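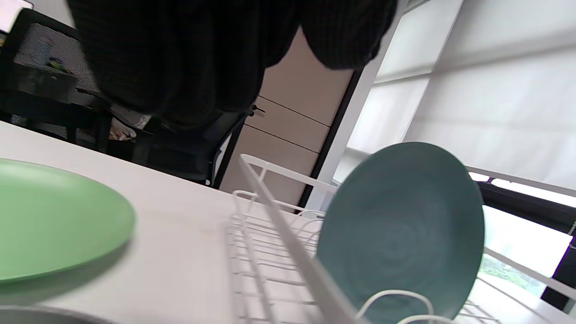
One plate in the rack, one still on the table.

Home Machines board > General chat > Washing up: are we nearly there?

kingfai_c
Right, I'm going to nail my colours to the mast. I think we are very close to a machine that can put the washing up in the rack, and I think people on this board have got so used to being let down that they're not noticing!

Plates and a wire rack have been my favourite test for years. It looks like nothing. My nephew could do it at four. But you've got a flat thing lying on a flat table, so there's hardly any edge to get hold of, then you have to turn it from lying down to standing up, then find the gap between two thin loops of wire and lower it in without clouting whatever's already there. Three separate problems, and each of them used to be enough to finish a demo.

I went to the open afternoon at Promthorpe in April and watched an arm do it with ordinary crockery. I made a tally on the back of my parking ticket. It did 34 plates while I stood there and put 26 of them in the rack with no help. Nothing smashed. Two years ago I watched a similar set-up in the same building and it couldn't get the first plate off the table.

So, who's with me?

Merja Savolainen
Not me, but I enjoyed reading it.

26 out of 34 is a lovely result for a lab and a hopeless one for a kitchen. If I had a lodger who failed with one plate in four I'd ask him to stop helping. And what happened to the other eight? Did it drop them, or give up, or stand there thinking?

kingfai_c
Fair question. Mostly it gave up! It would get the plate upright, touch the wire, back off, try again a bit to the left, and after a few goes put it down on the table and wait. I found that quite moving. It knew it hadn't managed it. The old ones would just let go and hope.

zofia_z
I run the back of a café and I've got views on this.

Shop-floor washing up has been done by machine for as long as I've been working. We have a pass-through and it does a tray in 3 minutes. The bit that's still people is everything either side of the machine: scraping, stacking, pulling out the fork somebody has hidden in a napkin, putting the side plates back on the shelf where the side plates go. On a busy day we get through 400 plates and I'd guess the actual washing is the smallest part of the work.

So when people ask me if a robot could do the dishes I say which part? If it could unload and shelve I'd have it tomorrow. I don't even need it to be fast, it could potter away after we close.

kingfai_c
Zofia, this is exactly it. Unloading and shelving is closer than the sink end, I'm convinced. Everything's clean, everything's roughly where you expect, nothing's covered in egg.

zofia_z
Clean is worse for grip in some ways. Ask anyone who's picked up a glazed plate straight from the rinse.

Chaltu A
Hello all, long-time reader. I work on the handling side at Borkowska (crates and tubs, nothing as nice as plates) and I'd like to back up kingfai a bit while also being annoying.

The good news first. Picking up one object it hasn't met before, out of a jumble, is so much better than it was. Really, it's thrilling to work on at the moment. We used to have to tell the machine the size of every tub. Now we tip in a new sort and it has a decent go.

The annoying part is thin wire. A lot of depth cameras struggle with it. A white rack against a bright window is a rotten thing to look at, the wires wash out and the system thinks there's a big empty space where there's a rail. People see the rack at once, partly from knowing what racks are like. So if you're setting up your own tests at home, try it with the blind down and then again with the blind up and see how different your results are. You may be surprised.

Merja Savolainen
Chaltu, that's the most useful thing anyone has posted on here this month. So a grey afternoon could be the difference between a helpful machine and a useless one?

Chaltu A
For some of them, yes. Less so for ones that go by touch as well. The backing off and trying again that kingfai saw sounds to me like a machine feeling its way in, and I like that a lot more than one that trusts its eyes.

princess_amb
Can I come in from a completely different direction? I look after my mum, who has very weak hands. We had an Orar on trial for a few weeks through a scheme near us. It's a single arm that clamps to the worktop.

It was slow. Goodness, it was slow! A cup, a bowl and two plates took it longer than it takes me to do the whole kitchen. But Mum didn't care a bit. She'd start it going and then have her tea, and afterwards the things were in the rack and she hadn't had to ask me. I've read a lot of threads on here comparing speeds and I do understand why, but from where we sit the speed barely matters.

What did matter was that it couldn't cope with the bowls when one was sat inside another. She had to separate them first, and that's the very thing she finds hard.

Merja Savolainen
I take that point completely. I've been thinking of it as a contest with me at the sink, and I can see that's the wrong contest for your mum.

I'd still say the nested bowls are my argument, though. The machine does the part that was easy to describe and leaves the awkward part to a person. Zofia says the same from the café.

zofia_z
I do say the same. But I also say that's how every bit of kit in my kitchen arrived. The potato peeler leaves the eyes in. We still wouldn't give it back.

kingfai_c
The potato peeler!! Yes.

princess_amb, did it manage plates of different sizes? And did it mind the colour? The one at Promthorpe had a set of plain white ones and I did wonder if they'd been chosen to be kind.

princess_amb
Different sizes fine, apart from saucers, which slid down between the loops and ended up at a silly angle. Colours fine too as far as I could tell, we've got all sorts, nothing matches in our house. It didn't like glass. It would go for a tumbler and close on thin air next to it.

tin_opener_tim
Everyone on this board has been saying "very close" since I joined. Buy a dishwasher.

kingfai_c
I've got a dishwasher, Tim! Who do you think unloads it?

Chaltu A
Tim isn't wrong that we've been saying it a while. I'd put it like this. If the question is can a machine put a plate in a rack, then yes, today, most of the time. If the question is would I leave it alone with my gran's dinner service, no. What I can't tell you is how long it takes to get from one to the other. With our crates, going from "most of the time" to "we stopped watching it" was much longer and duller than getting to "most of the time" in the first place. It was worth it, mind.

Merja Savolainen
And that was crates, in one building, under the same lights every day.

Chaltu A
Yes. Homes are much harder. There's a chair where there wasn't one yesterday, and somebody's put the shopping on the table.

zofia_z
Or somebody's sleeve is in the way. Half my near misses at work are two people reaching over the same bit of counter. I'd want to know what it does when I put my arm in front of it.

princess_amb
The Orar stopped dead if you got close and waited until you'd moved. Mum used to wave at it to make it stop and then tell it off.

kingfai_c
I've decided I want to do this properly. Has anyone tried the Atura kit? It's a small arm you put together yourself, and there's a gripper with soft fingers that I think would suit a plate rim. My plan is a white table, a wire rack by the window, a couple of old plates I don't mind losing, and a running score. Blind down for the first lot, blind up for the second, as Chaltu suggests. I'll post the lot, including the breakages.

Chaltu A
Do a round with one plate already in the rack as well. An empty rack and a rack with something in it are very different jobs. And vary where the plate starts. Near the edge of the table it can get a finger underneath, in the middle it can't.

kingfai_c
Oh that's good. Near the edge, then middle. Noted!

zofia_z
Use charity shop plates. And get the thick sort, they bounce.

Merja Savolainen
I'll put a small bet on it. I say that with the blind up and one plate in the rack it manages fewer than half. Loser does the washing up at the next meet.

kingfai_c
By hand?

Merja Savolainen
Of course by hand.

kingfai_c
You're on. Kit's ordered. Does anyone know if the soft fingers come in the box or if I need to get them separately?

Chaltu A
Separately, last I looked. Get the spare set too, the tips wear.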